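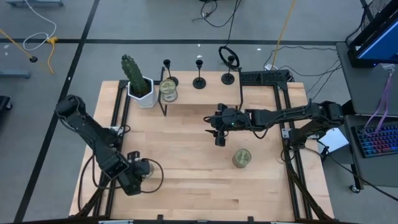 One green jar up on the shelf, one down on the table, cactus in its corner.

I said in my last post that I'd leave the shelf alone until the weather turned, and I lasted until Thursday. It was September, it was getting dark before tea, and I had candle things in three different boxes under the stairs at home (don't ask about the fourth box, it's mostly wrapping paper). So I went and had a proper go at it.

For anyone new, the shelf is a low one. Wooden top, thin black metal legs, and it stands on the table at the far side, so you get a top layer and a sort of underneath. I bought it in Lustthorpe from Căpraru, the shop next to the launderette on the 53 route, and carried it back on my knees on the bus with the legs poking into the man beside me. He was very nice about it. It was £21, and I had gone in for a lampshade.

What I wanted was something that looked settled. You know when you go to someone's house and there's a little group of things on a shelf, and it looks as if it just landed like that? Mine never do. Mine look like the end of a jumble sale, or else like soldiers. I'm terrible for straight lines. You can see I've got the three black candle holders in a row along the top, left to right, and I did try them in a clump first and it looked like they'd had a falling out. The row stays for now.

The middle one is my favourite, the one with the slender stem and the wide round base. It's the sort of thing my gran would have called "a bit much" and then asked to borrow. The black hoop is behind the one on the right, and I love it there. It gives you something round and tall against all that flat wood. I'd had it lying down in a drawer for ages!

Then the green jar at the left corner. Clear glass, pale green and cloudy inside, light lid. Two of them, because they were sold as a pair, and that has caused me more bother than anything else. One on the shelf looks lovely. Two on the shelf, both at the same end, looks like a chemist's. One at each end and I'm back to soldiers. So the second sat out on the table for a good while as I walked round and round with my mug, pulling faces at it.

Ermira Karagiannis, who reads this blog and sends me long emails (hello Ermira, I owe you two replies), thinks the whole trick is to have one thing that's far too tall. She may well be right. The cactus is my too-tall thing. Great big green columns in a white hexagonal pot, off to the left of the shelf, and without it everything would be the same height and I'd have given up by lunch. I did think about putting it on top of the shelf. For one thing it would look daft, and for another I'd have to lift it, and I have met that cactus before. 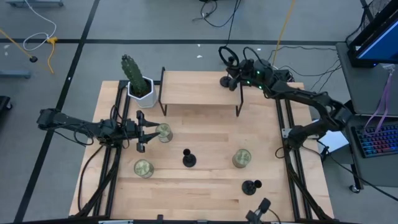

Home and Shelves

Everything off, start again. It's the bit I like best, if I'm truthful, getting the lot down on the table where I can see it. The short glasses with the goldy labels, the black goblet shapes, all spread about any old how, and the shelf bare behind them. I find I make much better choices when things are standing on the wood at the same level. Up on a shelf they start showing off.

A few things I noticed while it was all over the place:

The black goblet shapes are better in twos. I don't know why I'd been thinking in threes, somebody on the Ploltum forum goes on about threes all the time and it must have sunk in. Two, with a bit of a gap between them, and something low and glassy nearby. Much calmer.

The gold on the labels is nicer than I gave it credit for. I had fully intended to soak them off. I even had the washing-up bowl ready. Against the light wood they look warm, and now I want to leave them be, although I reserve the right to change my mind when it's Christmas and there's gold on everything.

Pale green and cactus green get on fine. I was worried, as the glasses are more of a yellowy green and I thought the cactus might make them look poorly. If anything it's the white pot that does the work, it sort of sits between them and keeps the peace.

Also, dust! You don't see it until you've moved things. I gave the table a wipe with a damp cloth and then a dry one, along the grain, and went over the shelf with the same. I've used Pladix polish in the past and it does come up beautifully, but the smell lingers and then you can't tell what your candles smell of, and what's the point of that.

Which brings me to the tins. I'd been keeping these back for a go on their own, because they're all silvery and I wasn't sure they'd sit well next to glass.

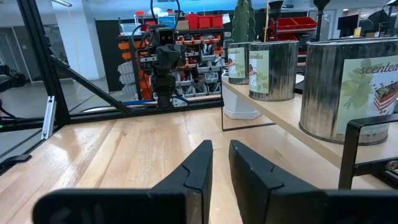 Three sizes of tin, cake on all the labels. The nearest one says "scentea".

I'm a bit in love with them up there. The metal has a streaky, brushed look to it and the smallest at the far end makes the shelf seem longer than it is. The labels are what sold me in the first place, there's a slice of cake on the little one and "candles" in curly writing on the middle one, and the big one has leaves and a layered slice. Irén Dobos gave me the set when I helped her move flat, and I told her at the time that I'd have preferred the actual cake. She brought one round the week after, lemon, so it pays to say these things.

So tins on the shelf, or jars and holders on the shelf? I keep swapping. I think tins for everyday and the black holders when people are coming, but then I'd need somewhere for whichever lot is having its turn off, and I've only just got the boxes down from three to one and a bit.

If you have a view, put it in the comments. Next time I'll do the drawer of tealight holders, provided I can get it open.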